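Skesley Opens Its Spare Rooms to 3,000 Sweaters for the Spring Knitwear Swap

SKESLEY, April - The Skesley Knitwear Swap is coming back this spring for its second year, and the people behind it would like everyone in town to go upstairs, open the bottom drawer and have a good long look at what is in there. Last year's swap found new homes for 1,000 sweaters, cardigans and vests, and left us with a waiting list of families who had heard about it too late. This year we are hoping for 3,000, and we have borrowed the old Masson drapery store on the corner to hold them all.

The swap began with Rosine Hervieu, who was clearing out her late aunt's house and found closets full of beautiful knits that had hardly been worn. She laid them out on the spare bed, called a few neighbors over for coffee, and by the end of the afternoon most of them had gone home with somebody new.

"I didn't plan anything, I just couldn't bear to put them in a bag and drive them away," said Hervieu. "My aunt loved clothes and she loved company, so it seemed like the right way to do it - everybody sitting on the edge of the bed, trying things on and talking over each other."

We have kept that spirit as best we can. Sorting still starts at home, on the bed, in decent daylight, and we ask everyone who is giving to spread each piece out flat before it goes into the bag. Look at the cuffs and the hem, where ribbing tends to stretch first, and hold the elbows up to the window to check for thin spots.

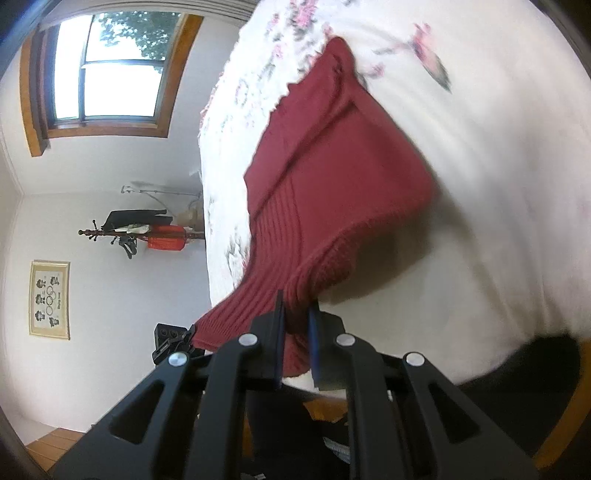 Small holes are no reason to leave a sweater behind. Kirstin Aitken and her mending table will be with us again, and she has asked us to say that she would much sooner see a good wool cardigan with a moth hole than a perfect one that never leaves the closet. Pin a scrap of paper near the damage and she will find it. Missing buttons are fine too, and if you happen to have the spare in a jar somewhere, please send it along!

Hovanex, the laundry on Mill Street, has kindly offered to wash 400 pieces at no charge for people who can't easily manage hand washing at home. Dekus is lending the rails and hangers.

Drop-off at the old Masson store runs through the end of April, from 10 a.m. until 4 p.m. Each piece earns one token, and children's knits earn 2, as they were the first to go last year. Anyone without something to bring is just as welcome and can ask for tokens at the door.

For more information, or to offer a few hours of folding, please ask for Mabli Rowlands at the old Masson store during drop-off hours.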